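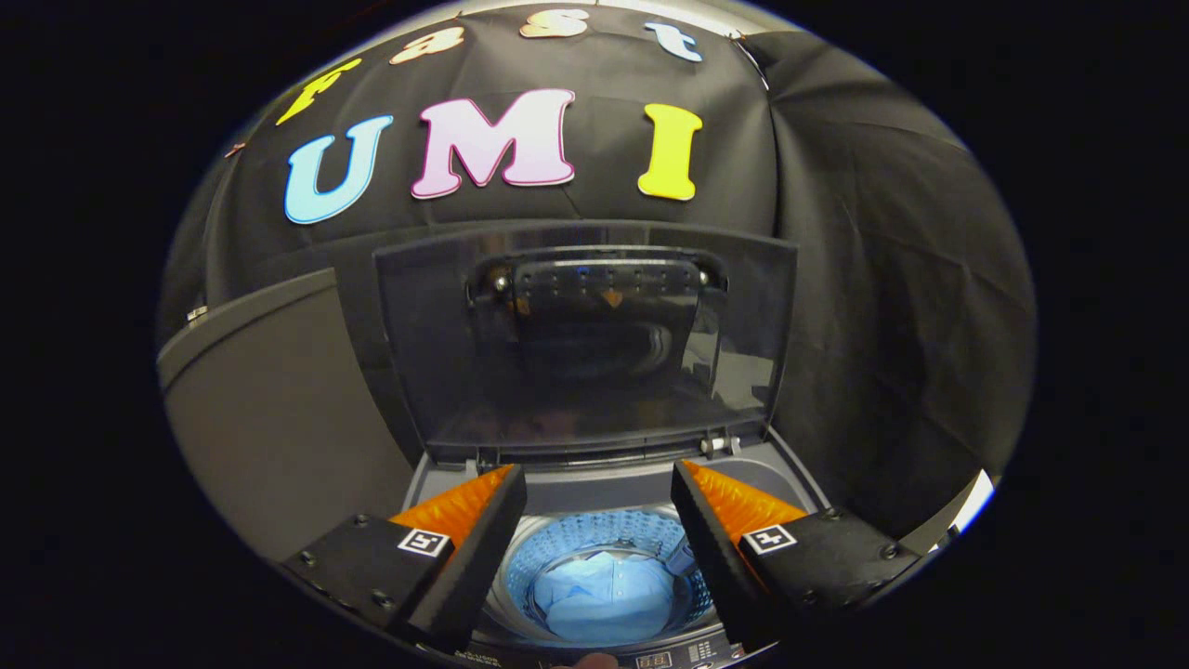 Lulledwood (comedy, 107 minutes)

I watched this one on Tuesday night after my sister had been bugging me about it since March. It's a low-budget comedy about two cousins who inherit a closed-down bowling alley in a town called Hudance and try to sell it before the bank finds out the roof is gone.

Delia Urrutia plays Petrenko, the older cousin, who has a plan for everything and has never finished one. Agustina Ocampo is the younger one, Fadar, and she gets most of the good lines. Everybody in this movie goes by their last name, even at the dinner table, and it took me a while to sort out who was related to who.

The setup is slow. There's a long bit with a real estate agent that should have been cut in half. Once the cousins start renting out the lanes for things other than bowling, it picks up. The wedding on lane six made me laugh out loud, and so did the part where they try to sell 378 pairs of used shoes to a man who only came in to use the phone.

The money stuff is handled well. They owe $1725 on the electric bill and that number keeps coming back, on a sticky note, on a cake, on the scoreboard. I like it when a comedy picks one small problem and stays on it.

What didn't work for me was the boyfriend. He shows up, plays guitar, gets punched and leaves for Canada. I kept waiting for him to matter. The sound is also pretty rough in the outdoor parts, and I had to turn on the subtitles for the parking lot argument.

The ending is fine. I won't give it away, but if you've seen the poster you already know what happens to the giant pin.

I'd give it a 7. My sister says 9, but she also owns all of the spin-off shorts. I've seen two of those and may write them up next if I can find the rest.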